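Kosteck 129 fixed-height worktable: review

Reviewed by Ditte Laxdal

I needed a plain white table for unpacking, sorting and labelling small boxed parts. The old one was a folding trestle with a grey speckled top, and small black items had a way of vanishing into it. The Kosteck 129 came from Olatunji, a furniture supplier in Bevport, at a list price of $129 before delivery. I have been using it since April, which is long enough to comment on the finish as well as the assembly.

Assembly

The table arrives in two cartons. One holds the top, the other the legs, rails and hardware. The instructions are a single folded sheet with line drawings and very little text. They are accurate, apart from step 3, where the rail is drawn with its slotted holes facing the wrong way. If you follow the drawing, the last pair of bolts won't line up. Flip the rail and carry on.

The threaded inserts were all square to the underside and none had pulled loose. Total time was 50 minutes working alone, including a trip to find a longer hex key. The supplied key is too short to get decent torque on the inner bolts. A second person is useful for turning the table onto its feet, as the top is heavier than it looks in the catalogue.

Surface

The top is a smooth, slightly glossy white. Under ceiling lights it gives a soft, even reflection with no hot spots, and that matters if you read small print on packaging for a living. Contrast is the main benefit. Dark items of any size stand out at once, and a dropped screw is easy to find. 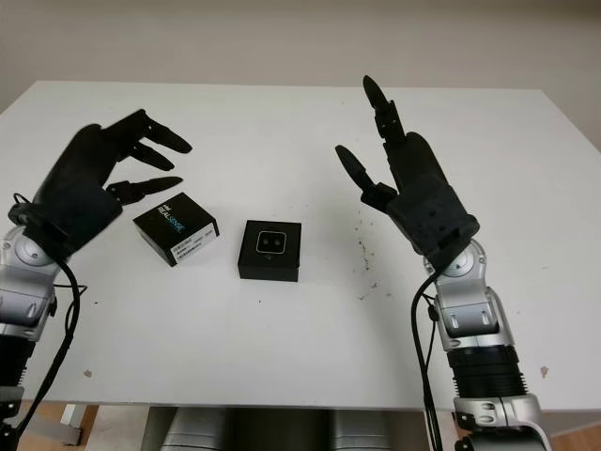
Marking is the obvious worry with white. Pencil comes off with a damp cloth. Ballpoint needs isopropyl alcohol and a second pass. Packing tape left on over a weekend lifted cleanly, though it left a faint line of adhesive that had to be rubbed off separately. Black rubber feet will leave grey smudges if equipment is dragged, and those are the most stubborn of the lot. I have one shallow scratch from a box cutter, visible only from a low angle. Kosteck sells a touch-up pen, which I haven't tried.

The surface is smooth enough that light cartons slide when bumped. For labelling work I put down a thin silicone mat from Pimusico. It stays in place and peels up without residue.

Stability

With the bolts at full torque there is very little side-to-side movement. Front-to-back is slightly worse, as there is no rear brace. Leaning on the long edge with both forearms produces a small, well-damped sway. It doesn't bother me for sorting or writing – for soldering or anything under magnification I would want the brace kit, sold separately.

The levelling feet have a decent range of adjustment and coped with the uneven boards in our back room. They have no lock nuts, however, and 2 of the 4 had backed off when I checked them in the spring. A turn of thread tape fixed that. The bolts also need retightening after the first few weeks, a point the sheet does not mention.

Edges and clearance

The edge is comfortable against the wrists over a full afternoon. Knee room is good for most of the width. The front rail sits low enough to catch a tall chair's armrests, so measure first. There is no cable management of any kind. Modupe Ogundipe, who shares the room, has fitted adhesive clips to the underside of her table, and they have held.

Service

Olatunji replaced a missing end cap by post without asking for photos. The colour match was correct. Delivery was to the front door only, so allow for stairs.

For

Even, low-glare white surface
Solid inserts and accurate drilling
Comfortable front edge

Against

No rear brace in the box
No lock nuts on the feet
Supplied hex key too short

At this price I would buy it again for light bench work, and I would add the brace kit to the same order to save paying delivery twice.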